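Bakke flat-pack side table: four months on

The Bakke is sold as a table that goes together in minutes, needs no tools and shrugs off anything you spill on it. I've heard that before. I bought the larger size with my own money from the Kimis warehouse store, put it in the spare room where people come for coffee, and used it every day until I had an opinion.

Assembly first. It took me most of an evening. The legs have a cam fitting that is meant to click, and two of mine didn't. I took them off, blew out the sawdust, swore a bit and tried again. They hold now, but I check them whenever I vacuum. The instruction sheet is all drawings, and step 4 shows the bracket upside down.

Then the finish. The leaflet claims the oil coating needs no coasters. I'd use coasters. 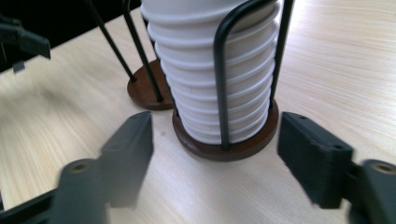
My sister-in-law disagreed with me there, and said she'd put hot mugs straight on her Bakke all winter without leaving a ring. Fair enough. Mine has a ring. It came up after one teapot and hasn't gone away with oil, a damp cloth or the toothpaste trick. Maybe the batches differ. The helpline told me the colour would "even out with age", and I suppose mine will once there are enough rings on it.

Stability is better than I expected. I leaned on one corner, then sat on it, and it creaked without tipping. The box says it's good for 600 newtons, a number that means nothing to anyone standing in a shop aisle. Why not kilos? The wobble only shows up on carpet, and the felt pads they supply fall off the first time you drag it anywhere.
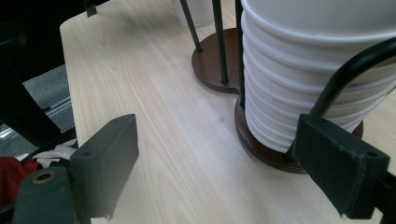

Skundumitz, commenting on my first-impressions post, wrote that the pads stay put if you warm them with a hair dryer before pressing them on, and that the carpet wobble goes if you tighten the cross bar a quarter turn past snug. I tried both. The pads lasted a fortnight. The cross bar did help, so credit for that.

Would I buy it again? At the sale price, perhaps. At full price the Weltent is heavier, uses real bolts and doesn't pretend you can skip the coasters. It is also uglier and only comes in grey.

Two stars, and a third if they redraw step 4.

Contact | © Plain Furniture Reviews | Back to top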